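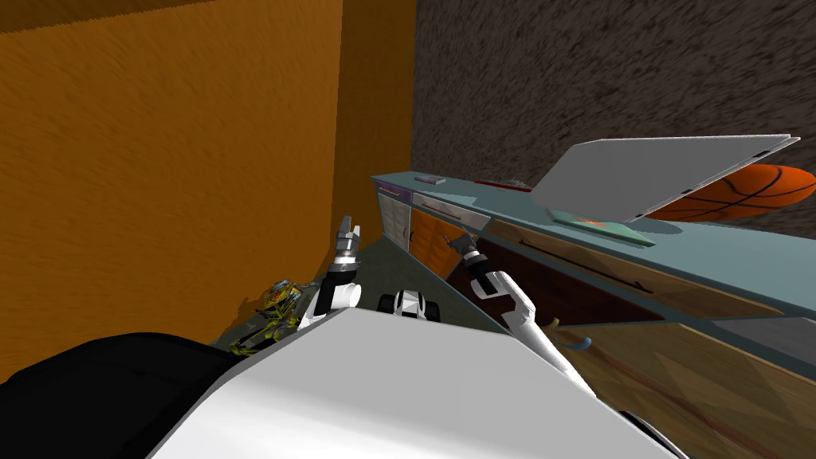
Household robotics is the branch of automation concerned with chores in the home, such as tidying, wiping surfaces and putting things away in drawers. Vacuuming and lawn mowing have been done by machines for years, but work that needs hands is still mostly at the trial stage.

Much of the training takes place in simulation. A virtual kitchen can be given new wall colours, cabinet fronts and clutter each time, so that the controller does not come to depend on one room. Two-armed robots are common in such trials, usually with parallel grippers.

Opening a drawer is a standard test. The robot has to find the handle, grip it and pull along the right line – a few degrees out and the drawer jams. In the Wemberg trials, run by Radwa Chraibi and Cosmin Stanciu, a controller was given 200 attempts in simulation and failed 38 of them, most often on thin handles close under a worktop. Results on real furniture tend to be poorer, as friction and wear are hard to model.

Shop-floor work is further along. Parts arrive in known positions and the lighting stays the same, so a machine can repeat one movement all day.

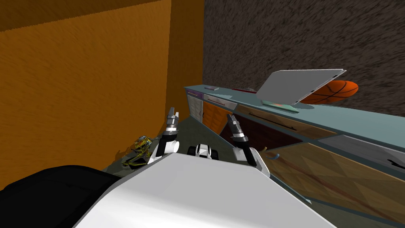
Can a robot tidy a kitchen by itself yet?

Only in part. Single tasks such as opening a drawer or moving a light object can be done under test conditions, but a whole kitchen still needs a person to step in.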